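Notebook filing task: robot stops at the gap between the two tables

Ticket opened by: Trollmont site
Assigned to: Dernard integration support
Status: Resolved, monitoring
Severity: 2 (robot stops, no injury, contact with furniture)
Component: Taden arm controller, Ambrose task planner
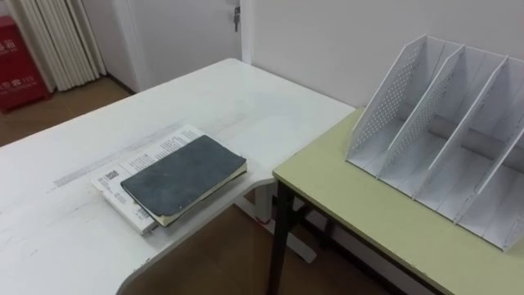

Summary

The task is to pick the dark notebook off the white desk, carry it over to the green table and put it in a slot of the white file organizer. The booklet under the notebook is picked second and goes in the next slot. This ran without trouble through the first part of July. After the planner update the robot began stopping during the carry, with the notebook in the hand, at about the place where the two tabletops meet. On one run the forearm touched the corner of the green table before the stop came.

Expected: notebook placed upright in the slot, hand opens, arm goes back to the ready pose.

Actual: protective stop on the right arm. The hand stays closed. The operator has to clear the fault and take the notebook out by hand.

Steps to reproduce

Start with the notebook on top of the booklet, near the curved edge of the desk.
Leave the organizer empty.
Start the filing task from the operator panel with default speed.
Watch the carry from the desk to the green table.

Fault text from the controller:

RIGHT ARM PROTECTIVE STOP
JOINT 4 TORQUE OVER LIMIT
TASK STATE: CARRY
RETRY: NOT ALLOWED

Log

Entry, 9:10. Site reports the fault. Operator pressed the emergency stop after the contact, although the controller had already stopped the arm. That was the right call. We asked the site to hold off on further runs at full speed and to send the joint log and the planner log for the run with the contact.

Entry, 9:55. Logs received. The torque on joint 4 rises slowly over most of the carry and then jumps at the end. The jump is the contact. The slow rise before it is a separate matter, as the arm is still in free air at that point according to the planned path.

Entry, 10:20. Asked the site whether anything had been moved. Answer: the green table is pulled over to the desk when the task is set up and pushed away again for cleaning. There are no marks on the floor for it. The organizer is set down by eye.

Entry, 10:45. Compared the table height in the planner with a measurement from the site. The green top is lower than the desk. The planner has both surfaces at the same height. This is a mistake in the planner's map and it dates from the update, which merged touching surfaces into one. Before the update they were kept as two separate surfaces with their own heights.

The merged surface also fills in the curved part of the desk. The desk has a cutout in its front edge, and the planner now treats that area as solid tabletop. So the path is pushed up and out to clear a surface that does not exist, and the arm reaches further than it needs to. This explains the slow rise in torque on joint 4. The arm is carrying the notebook close to full reach.

Entry, 11:30. First fix tried: turned off surface merging in the planner settings and rebuilt the map. Ran at reduced speed with an operator at the stop button. The carry completed with no protective stop. The placement failed. The notebook came down on the top edge of a divider and bent back against the fingers. Operator stopped the run. No fault was raised by the controller, and we consider that a second problem. See below.

Entry, 13:05. Looked at the placement. The dividers are slanted and the planner was lowering the notebook straight down. The old version had an approach angle stored with the organizer. The update reset the stored object settings to defaults, and the default angle is vertical. The site did not change this and had no way of knowing it had changed. The release notes for the Ambrose update mention "object settings cleanup" and nothing more.

Entry, 13:40. Restored the approach angle from the site's backup. Rebuilt the object entry for the organizer and taught the slot positions again. The panels with round holes in them gave poor depth readings on the first scan. Some of the points went through the holes and were put on the divider behind. Scanning from a little higher and more to the left gave a cleaner result. Please use that viewpoint if the organizer has to be scanned again.

Entry, 14:15. Full task run at reduced speed. Notebook placed. Booklet failed to lift on the first try. The fingers closed on the cover and a few pages only, and the rest stayed on the desk. The operator put the booklet back and ran the pick again with the finger opening set wider. It lifted. We are treating this as a known weakness of the booklet pick and not as part of this ticket. A separate ticket is open for it.

Entry, 15:00. Ran the carry and placement of the notebook 7 times at reduced speed and then 7 times at normal speed. No protective stops and no contact with the green table. One placement at normal speed was rough, with the notebook rubbing the divider on the way in, but it ended up in the slot.

Entry, 15:25. Checked the missing fault from the 11:30 run. The contact alarm on the hand is switched off during the release step so that the normal touch against the slot floor does not stop the task. It was being switched off too early, at the start of the lowering move. Changed it so that the alarm stays on until the notebook is below the top edge of the dividers. Tested by holding a foam block over the slot. The arm stopped as it should.

Cause

Two settings changed by the planner update. Surface merging was turned on, which joined the desk and the green table into one flat surface at the wrong height and closed off the cutout in the desk. Stored object settings were reset, which removed the approach angle for the organizer.

The early switch-off of the contact alarm was there before the update. It had not shown up earlier, as far as we can tell from the old logs.

Changes made

Surface merging off for this site.
Approach angle for the organizer restored and saved to the site backup.
Slot positions taught again.
Contact alarm stays on until the notebook is past the divider edges.
Carry limited to a shorter reach. If the planner cannot find a path inside that reach it reports an error before the pick, with the notebook still on the desk.

Requests to the site

Put tape on the floor at the legs of the green table. The corner has to sit in the same place against the curved edge of the desk each time.

Mark the position of the organizer on the green table.

After the table has been moved, run the surface scan before the first pick. It takes some 500 seconds with the current settings. We know this is slow. Do not skip it.

Keep one person at the stop button for all runs until this ticket is closed.

If the right arm stops with the notebook in the hand, do not pull on the notebook. Use release mode on the panel, support the notebook with one hand and keep the other hand clear of the fingers.

Inspection after contact

Forearm cover checked by the site: no cracks, no loose screws. Joint 4 was moved through its full range by hand and then under power, with no noise and no change in the torque reading at rest. The corner of the green table was checked for damage and none was reported. The arm does not need to come back to Dernard.

Open points

The planner should warn when an update changes stored object settings. Reported to the Ambrose maintainers, no answer yet.

The merging feature may be turned on again by the next update. Until we hear otherwise, check the setting after every install, before the arm is powered.

Other sites with two tables of different heights may have the same fault. Support will go through the list and contact them.

Last entry, 16:50. Site has the new settings loaded and has confirmed the backup. Floor tape is done, organizer marks still to do. Ticket stays in monitoring for 2 weeks and will be closed after that if there are no further stops.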